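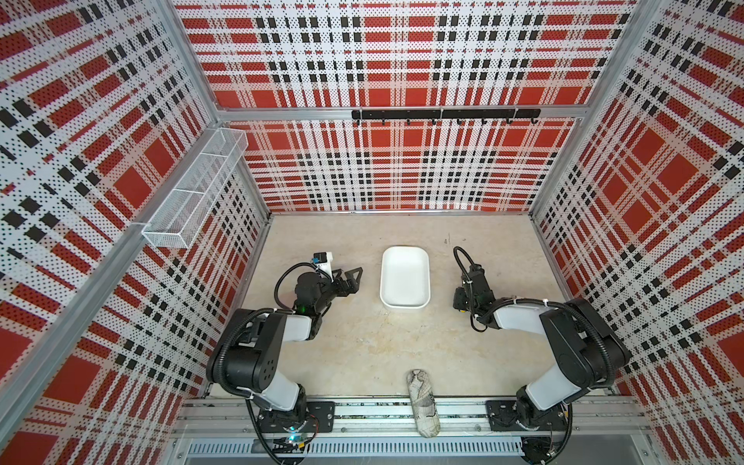 Hook rack and wire basket against the plaid panels.

Spring walk-through, Nusau Community Kitchen and Hall
Monday, March 18, 2019
Walked and written up by Gönül Bozkurt

Hello all, and thank you for your patience with me this time, as I know the write-up is longer than the one from November. I have kept the same order as the printed form so you can follow along with your own copy. Items are marked OK, FIX or WATCH, and my comments come after each one. If your name is on the key list, please read at least the kitchen part.

ENTRANCE AND HALLWAYS

1. Front doors open fully and close on their own. OK
The left door used to stick in cold weather and somebody has planed it down very nicely. Thank you, whoever you are!

2. Floor mats flat, no curled corners. FIX
The big mat by the coat closet has a corner that lifts. I caught my own toe on it and I was looking for it. Tape will do for now, but I would like a new mat before the spring supper.

3. Hallway clear to full width. WATCH
Stacked chairs on the left again. They were pushed well back, and a stroller could get by, but two people side by side could not. Please put them on the cart and roll the cart into the closet — it does fit if you turn it sideways.

4. Exit signs lit. OK
All 6 working. The one over the side door flickers for a moment and then settles down.

KITCHEN

5. Fire extinguisher on its bracket, needle in the green, tag in date. OK
The tag is good through November. I would still love to see the step stool live somewhere else, as it was standing right in front of the extinguisher when I came in.

6. Fire blanket in its pouch by the stove. OK

7. Hood filters clean. FIX
These were sticky, friends. I ran a paper towel along the edge and it came away brown. They lift out toward you and can go in the dishwasher, one at a time, on the hot cycle. The supper group has always been wonderful about this and I think it simply got missed over the holidays.

8. Refrigerator temperature at or below 40 degrees. OK
It read right at 40 after the door had been standing open while I checked the shelves, so I waited, had my tea, and looked again. It had come down a little. The Esance thermometer on the middle shelf is the one to trust, and the dial on the front has been wrong for years.

9. Knives stored with blades covered. WATCH
Two loose in the drawer with the wooden spoons. The guards are in the same drawer, toward the back.

10. Cleaning supplies away from food. FIX
There was a jug of Pradus floor cleaner on the pantry floor beside the rice. I moved it under the utility sink. I don't believe it had leaked, but I wiped the shelf and the floor anyway.

MAIN HALL

11. Tables sturdy, legs lock. FIX

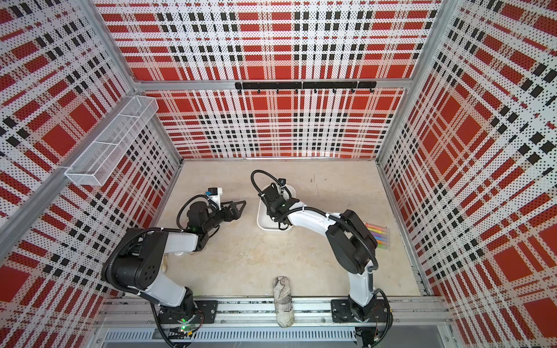
Please test each leg by pressing down on the corner before you put anything heavy on a table, especially the coffee urn. I have put a strip of blue tape on the one folding table whose latch slips. It should stay against the wall until we have a new latch from Akyol, who tell me the part takes up to 5 weeks.

12. Outlets and cords in good shape. OK
No warm plates, no cracked covers. The long orange cord has been thrown out at last.

13. Windows open and latch. WATCH
The far one needs a good push. I'd leave it alone until the weather is warmer and the wood has had a chance to dry.

14. First aid kit complete. FIX
Out of the medium bandages and the burn gel. The kit is sealed with a little plastic tie, and if you break the tie, please leave me a note in the lid so I know to look. No scolding, I promise.

OUTSIDE

15. Steps and handrail. OK
The rail is solid now. There is still some winter sand on the bottom step, and it is slippery under a dress shoe, so a quick sweep would be a kindness.

16. Key box closes and code works. OK
The old code, 1383, no longer opens it. If that is the one you have, call me at home in the evening and I will give you the new one.

Items marked FIX go on the sheet inside the pantry door. Put your initials beside one if you can take it on, and cross it out when it's finished. I have already put mine beside the mat and the first aid kit.

Gönül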